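Sorting out the parts rack

31st May

I moved the metal housings off the floor pallets this morning. They had been there since November, and I was tired of bending down for them every time an order came in from Lanar.

The new place is the yellow two-tier rack by the assembly bench. Marlene Brandão painted it when we took over the unit, and it has held up well. The top board is wide enough to take two rows if you stagger them. I set the housings down dome side up, so the ring of holes faces the ceiling and I can check each one for burrs without lifting it. The brushed finish marks easily, so they don't get stacked.

The black molded trays went on the lower shelf, toward the right. They have raised rims and sit fine side by side on a slant. I tried them straight first, but they are easier to grab this way.

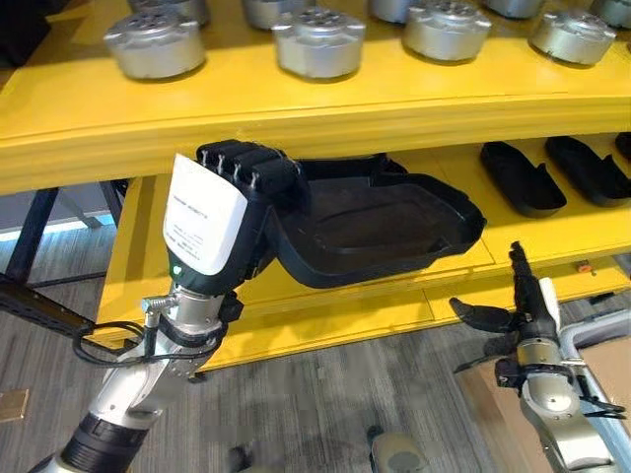

What's left to do

Label the front edge of both shelves. Ask Majdi Haddad if he still has the 13 spare bins from Golex. Sweep where the pallets were. I also need to find a spot for the box of 700 screws, which is under my desk for now.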